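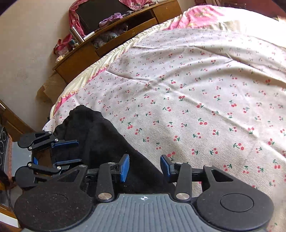

Blue rubber pads, with a black cloth behind.

How to clean rubber grips and feet without buying a special spray

Every hardware shop now has a shelf of rubber "restorers". I have tried three of them, including the Tillitz one with the gold cap, and I remain unconvinced. Most left a shine, and shine is the last thing you want on a grip, a chair foot or the bottom of a stepladder. Dish soap did as well or better each time.

What you need
A bowl of warm water, a drop of plain dish soap, an old toothbrush, two cotton cloths and a small piece of 400 grit sandpaper. Skip anything scented or labelled "conditioning".

1. Brush off the dry dirt first. Wet dust turns into a grey paste that works its way into every groove, and you will be chasing it for the rest of the job.

2. Dip the toothbrush, shake it, and scrub in small circles. If the part has metal fittings, keep the brush damp and no wetter. Screws don't thank you for a bath.

3. Wipe with a cloth wrung out in clean water, then do it again. Soap film is slippery, and I suspect it gets mistaken for worn-out rubber quite often.

4. Let it dry in the shade. People will tell you to use a hair dryer. I can't see what you gain by it.

5. Press your thumb on the rubber and twist. If it drags, you are done. If it slides, rub the surface lightly with the sandpaper, one direction only, then wipe off the dust and try again.

What about methylated spirits?
A quick wipe will shift old adhesive. Some people soak the whole part overnight, and I wouldn't. Try it on a hidden spot first and look for colour coming off on the cloth.

What about talc, silicone and tyre shine?
Talc is for storing rubber, so wash it off before use. Silicone makes it slick. Tyre shine belongs on tyres, if it belongs anywhere. Dagný Nørgaard wrote in to say that she uses it on her garden stools and they look lovely. I'm sure they do, but I won't be standing on one.

When to give up
Sticky rubber that stays sticky after two washes is breaking down, whatever the bottle promises. The same goes for cracks you can open with a fingernail. Replacement feet are cheap - take the old one to the shop, as the sizes printed on the packets are a loose guide at best. Check that the new one fits snugly before you throw out the old one.

Contact Hjaltested Home Notes | © Hjaltested | Back to top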